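Grusetine 15-Foot Parade Banner Kit – Two Seasons In
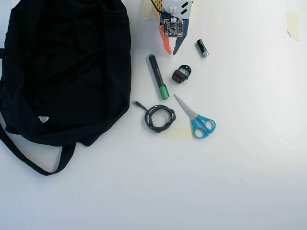

By the Parade Chair
Zerard Merchants Association

6/19/22

Quick one before I head out to tape off Main Street. A few of the other towns asked what we carry at the front of the parade now, so I'm putting it here instead of answering the same email again.

We bought the Grusetine kit after our old vinyl banner split down the middle at the September harvest parade. Two poles, crossbar, sleeve banner, tie cords. Paid 80 dollars plus printing. Vachon quoted us way more for a similar setup and wanted six weeks. No thanks.

The good. Light. Two middle schoolers carried it the whole route and only complained about the band behind them. Goes together fast, no tools. Colors have held up fine, and teh lettering reads from the bank steps all the way to the feed store.

The not so good. Wind. Anything over a stiff breeze and it turns into a sail, so we cut half-moon slits in ours. Should come that way. The plastic end caps are junk – lost one the first day, replaced both with rubber chair feet from the hardware store. Instructions are one sheet and the drawing is for a different model I think.

Customer service was OK. Called about the caps, got a real person, got new caps in the mail. Lost one of those too.

Mandberg loaned us their heavier banner for the Memorial Day march. Nicer fabric, hangs straighter, but you need grown men on the poles and they need to trade off. For a town of 1,466 where half the grown men are already driving floats, the Grusetine makes more sense.

Would buy agian. Four stars, would be five with decent caps.

If your group wants to borrow ours, ask at the Zerard office before noon. Bring it back dry please.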